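Rindwood Community Learning Shed
Progress report to the Babaei Fund, second reporting period
Prepared by Khải Hứa, program coordinator

This report covers the six months to the end of September. It follows the headings in the funding agreement, and the spending table has been sent separately.

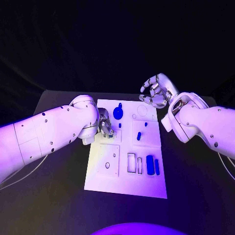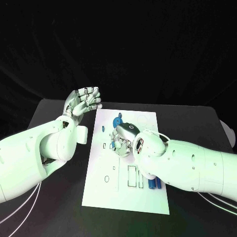
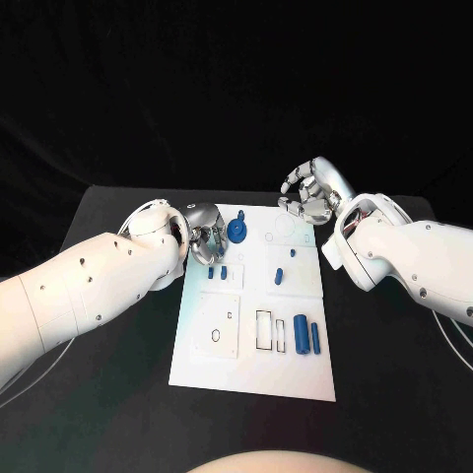 1. Adult reading and numeracy

The Monday reading group was moved to Tuesday evening in the second month. Several learners had changed shifts at the Hodow packing plant and could no longer get to us by 6 pm. Attendance recovered after the move and has stayed steady. We now run two levels side by side, with the beginners using the front room.

The numeracy course started later than planned. The tutor we had lined up took a full-time job, and it took us five weeks to find a replacement. Lefteris Moschos has taught the course from the start and will continue into next year. He has rewritten most of the worksheets around household bills, timber measurements and bus timetables, and learners have told us these are easier to follow than the printed workbooks we bought at the start. We don't plan to reorder the workbooks.

2. Lending library

Loans for the period came to 1669, against 1480 in the previous one. Large-print fiction and driver theory books are the most borrowed. We bought 180 new titles with the grant and withdrew a number of older ones with damaged spines. The catalogue is finished apart from the local history shelf, where many items have no author or publisher listed.

The return box at the Travow shops has been slow. It was approved by the council in autumn but the concrete pad has not been poured. I have asked for a date twice and will ask again this month.

3. Building

The ramp at the side door is done and has been signed off. The colour of the handrail is not what we ordered, but the supplier took something off the price and we have left it. Heating in the back room is still poor on cold nights. We have one quote for a replacement unit and are waiting on a second before we come to you about moving money from the furniture line.

4. Changes to the plan

We ask to push the family homework sessions back to first term. They need two paid helpers -- we have one -- and we would sooner start them properly staffed. The money set aside for the sessions has not been touched.

5. Next period

Finish the catalogue. Open the return box. Begin the second numeracy intake, which already has a short waiting list. The next report will include results from the learner survey, now being translated.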